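Gripper comparison, bench 2, pre-run safety and inspection checklist (Raris fingers against Provdale fingers, same arm, same controller)

Please fill this in on Thursday morning before anything is powered, and do write comments, even small ones. The comments from the March round were worth more to me than the ticks, and I've gone back to them more often than I care to admit.

## 1. Before power

- [x] Emergency stop pressed, released and pressed again from the operator's chair. *Fine. The chair had drifted back toward the cabinet, so I moved it up until the button was in easy reach.*
- [x] Arm base bolts checked with the torque wrench. *All good.*
- [x] Wrist camera cable clipped along the forearm with slack at the last joint. *Clipped, though the second clip is getting tired and I'd like to swap it before the Provdale set goes on.*
- [x] Finger screws tight on both sides. *The left one took a tiny bit of turn. Not enough to worry me, but enough to write down.*
- [ ] Spare finger pads in the drawer. *One pair only. More are on order and should come with the So controller parts.*

## 2. Paper cutter task

This is the one I'm fondest of, and also the one I'd like everybody to be most careful with, as there is a real blade in it. Keep hands off the cutter whenever the arm is enabled, please, and that includes the quick little nudge to straighten the paper (I've been guilty of it too, which is why it's on the list).

- [x] Paper flat on the base, edge lined up with the cutting arm.
- [x] Approach stops with the fingers open on either side of the handle, before any closing command.
- [x] Gap visible on both sides of the handle in the wrist view.
- [ ] Finger surfaces wiped and looked over. *Faint gray scuffs on the left finger. I'd call them cosmetic, but please compare again at the end of the day.*
- [x] Speed limit set to the slow profile for the first pull.

With the Raris fingers the approach pose is quite comfortable to check. Both rounded tips lean in toward the black handle and leave plenty of tabletop showing between, so a person at the screen can judge the centering without squinting at numbers.

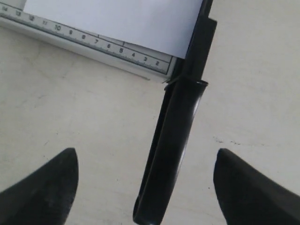

Mestadcombe wrote back that a comfortable view is all very well, but they would rather see the closing force capped before anyone judges the centering by eye, and they asked for the cap to be its own line on this list. They also felt the slow profile should stay on for every pull with a new finger set, the first one and all the rest, until the log has been read through.

I think both points are fair and I've taken them in. The cap gets its own line below, and the slow profile stays on all day. It will make for a longer Thursday, so bring a sandwich.

- [x] Closing force capped at 62 percent in the controller, and read back from the screen after saving.
- [x] Slow profile locked for all pulls.
- [ ] Log from the last session read through. *It has 1,071 lines and I've got as far as the lunch break. Will finish before we switch fingers.*

## 3. Changing to the Provdale fingers

- [ ] Arm parked, power off, stop button pressed in.
- [ ] Raris fingers bagged and labeled left and right.
- [ ] New finger offsets entered and saved under a new name. *Please don't overwrite the old file! We did that once and spent an afternoon measuring everything again.*
- [ ] Dry approach to the cutter handle, no closing, watched by two people.
- [ ] Force cap checked again. *The controller forgets it when a new tool is loaded, or at least the So one did in March.*

## 4. End of day

- [ ] Cutting arm down and latched.
- [ ] Table wiped, including any small specks and paper bits near the cutter.
- [ ] Camera lens cap on.
- [ ] Comments copied to sheet 69 in the binder, in ink.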